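Thursday, September 12, 2019

Progress report to the Østergaard Fund
Brastovgate Civic Transition Project, second report

Since our first report the project has gone from a plan on paper to something town hall staff are using every day, and we're really pleased to be able to tell you so. As you'll remember, your grant pays for two things: preparing the council's workforce for the change of administration in November, and giving residents a proper way to put questions to the incoming leadership before it takes office. Both are under way. One is ahead of where we hoped to be, the other a little behind, and both are set out below.

Staff conversations

We said we would hold listening sessions in every council department before the end of summer. There have now been 28 sessions, including two that had to be held at six in the morning so the street cleaning crews could come along before their rounds (they were among the liveliest of the lot!). Highways, parks, housing and the registry office have all been covered. Libraries asked for a second session after the first ran out of time, and we were glad to say yes.

What came up most was worry about the pension review. People wanted to know whether it would go ahead under the new leadership, and on what timetable. We can't answer that, and we told them so, but every question has gone into the briefing file which the new leader's office will get on its first day. After pensions came shift patterns, then the long-running matter of the depot at Foledano, where staff still don't know if they will be moved.
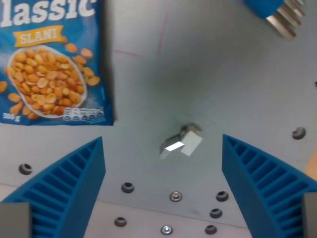 Feedback forms from the sessions have been warm on the whole. The main complaint was that the notices went out too late, with some people getting only a day's warning. We have changed this and notices now go out a full week ahead.

The residents' question line

This is the part that has taken off. By the end of August we had received 1,068 questions, by post, by phone and through the online form that runs on Stultodeck. Housing repairs lead the way, followed by bus routes and the swimming pool. A good many people wrote two or three pages, and reading them has been one of the pleasures of the job. There is a lot of goodwill out there towards the council, even from people who are cross with it.

Sorting them took longer than we had planned. Stultodeck let us tag each question by subject but had no simple way of tagging by ward, and councillors had asked for exactly that. We ended up doing wards by hand from postcodes. It's done now, and new questions are tagged as they come in, so the backlog shouldn't return.

Public meetings

Five public meetings were promised in the grant agreement. Three have been held, at the town hall, the east side community centre and the school hall in Foledano. The Foledano meeting was packed and overran by nearly an hour. The outgoing and incoming groups both sent speakers to all three, and the tone stayed friendly throughout, even on council tax.

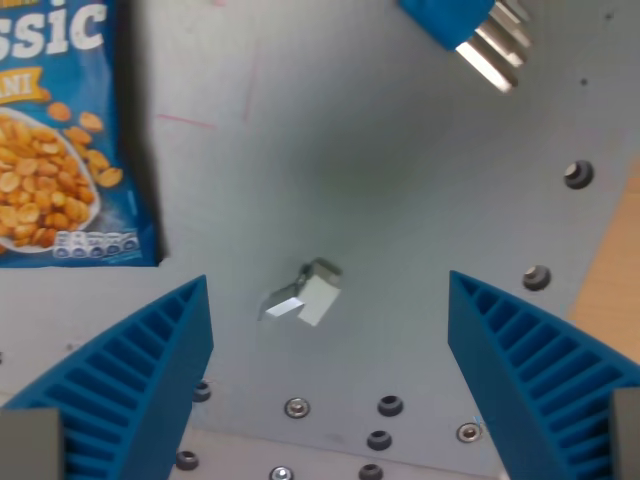
The fourth meeting was due in August and had to be put off when the hall's heating works ran on. We have a new booking for it and have told everyone who had signed up. The fifth stays as planned. We would like to hold it in the evening instead of the afternoon, as the three so far have brought in plenty of retired people and very few parents of young children. The extra cost would be small and can be met from the travel line.

Money

Spending is in line with the budget overall. Printing is over, mostly down to the large-type version of the question form, which proved far more popular than we had guessed. Room hire is under because two departments lent us space for nothing. We aren't asking to move any money between headings at this stage, apart from the evening meeting mentioned above.

What comes next

The briefing file is our big job for the coming weeks. A first draft of the housing chapter is finished and the department has already sent back corrections. Transport and leisure are half written. We'd like to share the full draft with you before it goes to the printer, and would welcome comments on the length in particular, as it is growing fast.

We would also be grateful for a decision on two points:

Whether the question line may stay open after the new administration takes office. Our agreement says it closes on the day itself, but questions are still coming in daily and the incoming group has said it would like to keep it.

Whether the evening start for the fifth meeting is acceptable.

Copies of the session notes, with names removed, are ready to send if you would like them.

Project office, Brastovgate Town Hall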